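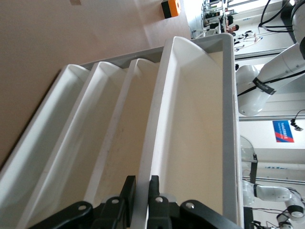 Kekeli Tetteh wrote to us in the spring to say she'd thrown out 4 forks in a month, all by accident, all scraped into the trash with the leftovers, and could we please do something about the price of replacing just one.

Well, Kekeli, we did! It took until November, and I've been itching to tell people, so this is me telling people.

Widetti now sells single pieces from every pattern we've ever made. One fork. One soup spoon. That tiny butter knife your aunt had and you never saw in a store again. Until now you had to buy a full place setting to get the one thing you were missing, and I've heard about it at every trade show since I started here (my own mother has brought it up at dinner, twice).

The service is called Silten, after the very first pattern we put out, and it covers 198 patterns going back to the beginning. The old drawings were in pretty good shape. The old dies were another story. Kwadwo Acheampong spent most of the summer in our back storeroom matching dies to drawings, and the final list came to 1,856 different pieces. He has asked me to mention that the Dramani oyster fork is on it, so there you go, Kwadwo.

How it works: you go to the Silten page and pick your pattern. If you don't know the name, and most people don't, lay your piece next to a ruler, take a picture of the front and the back, and send it in. Uyên Văn and her team will write back with a match or tell you it isn't one of ours. They've been getting a lot of Ellus lately, which has a little leaf on the handle and gets mixed up with half the flatware in the country.

Pieces we have in stock go out the next working day. Anything we have to make fresh can take up to 90 days, and I know that's long if you've got a holiday table coming up, so please order early if you can. We polish new pieces a bit softer than we used to so they don't look too shiny next to the ones you've been using for years. You can ask for the bright finish if you'd rather.

"I wanted one teaspoon and I got one teaspoon," said Marjatta Hirvonen, who tried the service before we opened it up. "It sits in the drawer with the others and I can't pick it out."

Orders open Tuesday at 9 a.m. Stores that carry Widetti can order single pieces too, with no minimum.

Press contact: Thitima Ratanaporn, Widetti. Sample pieces and pattern drawings are available on request, and I do answer my own phone.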